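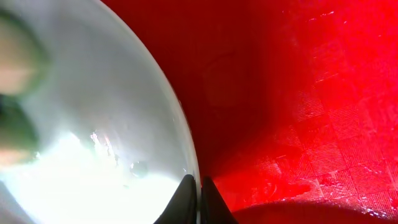
Item 859

The inventory of the house at Brondodside was to be completed in two visits. On the first, the clerk recorded the furniture. On the second, in October, she recorded the kitchen.

Item 859 was a bowl, white, large, glazed. The form from the Storbridge office allowed 13 words for each entry and one line for condition. Under condition she wrote "smudged" – then stopped, and held the pen above the paper.

Contents were to be listed separately. The form did not say what to do with contents that would not keep until the sale. She read the instructions again, both pages. Perishable goods were mentioned once, under barns.

She wrote "in use" on the condition line. The Storbridge office returned the form nine days later with the entry circled and a request for a standard term. She copied the words out again, in capitals, and mailed it back.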